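Low light and the depth gate: results from the second round

Posted in: Perception, Home Robots, Lab Notes

The first round of Jullarik tests ended with a map that was fine at noon and useless by evening. I spent most of November finding out why, and this post covers the part of that work that produced a number.

Jullarik is the localization stack I have been writing about since spring. It takes a stereo pair and wheel odometry and matches what it sees against a stored map of the room. In daylight the match is good. With the lamps off and the blinds closed, the matcher starts returning confident poses that are wrong, and the confidence is the problem. A pose with a large covariance gets ignored downstream. A pose with a small covariance and a bad heading sends the base into the furniture.

My first guess was exposure. Longer exposure gives brighter images but smears them as soon as the base turns, and the feature count drops anyway. I tried the Fetden denoiser in front of the detector. It raised the feature count, which looked like progress until I checked the matches by hand. A good share of the new features were on window blinds. Every slat looks like its neighbor, so the descriptor distance is small and the match passes, one or two slats off. Over a whole window that becomes a consistent sideways shift, and consistent errors survive outlier rejection.

The fix I settled on is a gate placed before the pose solver. It works on groups of matches instead of single ones. Each group is scored on two things: how much the descriptors repeat within a local patch, and how much the stereo depth disagrees with the depth stored in the map. A group that fails both is dropped. A group that fails one is kept at reduced weight. The weights were tuned on a separate set of runs and then frozen.

The test set is 237 runs in the dim condition, all from a standing start with an unknown pose. Each run was allowed 1000 candidate matches. Without the gate, the solver reached a correct pose in fewer runs than I would have liked: 155. I count a pose as correct only if both position and heading fall inside the tolerance used by the Kandpal planner, so a good position with a bad heading is a failure here. With the gate on, every one of those 155 still passed, and most of the remainder did too. I am holding back the gated total until I have rerun the set with a different random seed, as the sampling step in the solver is sensitive to it. 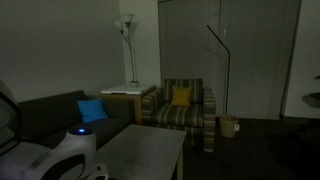 The failures that remain fall into 2 groups. One is plain walls. With no texture there is nothing to gate, and the solver runs on whatever is left at the margins of the view. The other is dark upholstery and dark carpet, where stereo depth gets sparse and the disagreement score stops meaning much. Treating missing depth as neutral helped a little. Treating it as a failure made things worse, which I should have expected – it throws out half the room.

Next I want to try the same gate on the Skanduvton maps, which were built with a different detector. If the weights transfer without retuning, I will write the method up properly. If they don't, the repetition score probably needs to be normalized per detector, and that is a longer job.

Recent posts
Why I stopped trusting solver covariance
Jullarik: map format changes
Wheel odometry on thick carpet
Fetden denoiser, first impressions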